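We use cookies to remember your settings and see which pages get read. Accept all | Manage choices

Room 208, Selluneo building – ceiling, lights and tables

Posted 17/06/2026

Quick gallery page for everyone who asked how 208 turned out. Notes typed up fast, between two other jobs, so forgive the spelling. Room belongs to Selluneo, the ceiling and lighting work was ours (Lernalon), tables came through Tolance. Started in February, stopped for a while over a paint mix-up, picked up again, done now bar the snag list.

The short version – old ceiling out, new panels in, new lights, dark tabletops in place of the old cream ones. Walls left alone. Floor left alone too, though we did argue for it.

Before

Old ceiling had yellowed in patches and sagged near the door. Lights buzzed. One of them had been buzzing so long that people in the next room knew it by sound. Tubes all different whites, some pinkish, some nearly blue. You noticed it most on paper – same sheet looked like two sheets depending where you stood.

Old tables: cream tops, chipped corners, glare straight back in your face under the tubes. Good riddance.

Ceiling out

Messy part. Came down in pieces, lots of dust, sheeted everything and it still got into the corridor. Apologies again to the second office along. Found an old cable run up there that wasn't on any drawing, dead at both ends, pulled it. Also found a coffee mug. It's on the shelf by the sink if somebody wants it back.

The grid

Laid out from the middle of the room so the cut panels fall evenly at the walls. Takes longer to mark up, worth it. First string line was off by a hair and by the far corner you could see it, so the whole line came down and went up agian. Panels are a pale one, matte. We had a brighter white on the sample board, looked great in the hand and awful overhead.

Order was 441 for this room and the corridor together, all on one delivery. Spares are boxed and labeled in the store, please don't use them for shelving.

Lights

Long thin fittings, all one white this time. Sæther did the electrical design and were very patient about us moving things. The layout on paper had them crosswise, we turned them lengthwise after standing in the room with the drawing and a tape. Much better over the tables. Switching is in 2 groups, door side and window side. Dimmer on each. Dimmer knobs are stiff – known, on the list.

Paint

Not much to say. Wrong tin, wrong white, repainted the trim. Moving on.

Tables

Dark gray tops. I was the one who wanted a lighter gray and I lost, and ok, the dark is better. Less glare, lines and edges show up clearly against it. Does show dust. Wipe with a damp cloth, not the spray stuff, it leaves streaks that take for ever to buff out.

Final budget for the extras came in at 1000 over, nearly all of that the repaint and the second delivery. Selluneo signed it off with no fuss, thank you.

The room now 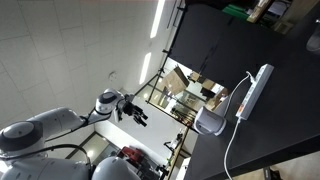 Long lights and the new panel seams, in a tilted view. Dark tabletop on the right, black pole slanting past the fittings.

Pleased with those seams. Fine and straight, and that's the whole job with a ceiling like this – if they wander at all the eye goes right to them. The little round fitting keeps clear of the long ones too, had a bit of back and forth over where that should sit.

Still to do

– dimmer knobs, as above
– one panel by the door has a thumb print on it, swap from the spares
– label the switches (masking tape for now, sorry)
– touch up the trim behind the door where the ladder caught it
– send Tolance the leftover table brackets, they want them back

Couple of things people asked. Yes the panels lift out, push up and tilt, but please wear clean gloves, they mark easily. No we can't do the same in the corridor in the darker shade, order's already in. And the old tables are gone, the last ones went off to a storage unit across town with the chairs.

Same crew moves on to the room upstairs next, smaller, lower ceiling, worse cables by the look of it. Will put up a page for that one when their's something to show.

3 comments | 12 shares

Get new galleries by email – sign up for the Lernalon newsletter. Unsubscribe any time.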